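Speaker notes: Clearing a shared worktable
Didwood workshop evening, 21/10/2018
Speaker: Annick Delaunay

Opening

Say hello, thank Gerasimos Moschos for setting up the chairs. Mention that the handout is by the door and the slides will go up on the Didwood page afterward.

Start with the question I get most: why does the big table fill up when we have shelves? Let people answer first. Usually someone says there is no time at the end of a session. Agree with that. Then say the table is the nearest flat thing to every job in the room, so it gets everything that has no other place.

Keep this part short. Last time it ran to 12 minutes and I had to skip the labels.

What is in a pile

Show the slide and give them a moment to look before talking.

Point out that the pile is mixed. There is a toothed belt, a padded case, a tangle of orange cords and some crumpled clear wrap over the top. Those would go to four different places in our room. Ask where they would put the belt. At Zenden they hung belts on pegs. At Vasilakis they went flat in a drawer. Either is fine if everyone knows which.

Mention the wrap. It is packing, it takes up a lot of room for its weight, and it hides what is under it. It goes first.

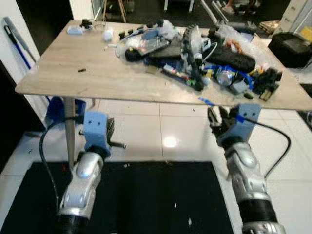 The order I use

1. Wrap and packing. Straight into the bag. Check for small parts before you tie it.

2. Anything long or tangled. Cords, belts, straps. Lift them off in one piece if they will come. If they won't, leave them and take out what is holding them down. Don't pull.

3. Cases and containers. Open every one. A closed case on a table can sit there until November with something people are looking for inside it. If the container is clear you can save a step, but look anyway.

4. Round things. Anything that rolls goes in a tray as soon as you touch it.

5. Small boxes and loose parts. Sort these last, sitting down, with good light. Spiky or sharp parts go in their own tub.

Pause here for questions. Someone will ask about things with no owner. Answer: a dated tub on the Grotonico shelf, 2 weeks, then it goes to general stock.

Floor and underneath

Short section. People clear the top by moving it under the table, and I have done it too. Look under there before you begin. If something is already on the floor, deal with it before you add to it. Tile is easy to sweep, but lift the mat and sweep under it as well.

Labels

Show the two label sizes. The large one can be read from the doorway. We printed 100 and used 51, so there are plenty left in the box by the sink. Write what goes in, not the name of the person who put it there.

Closing

Ask each table group to pick one pile and do steps 1 and 2 only. Gerasimos has the bags and the tubs. Walk around while they work. Bring them back for the last questions, then remind them to sign the sheet and return the markers.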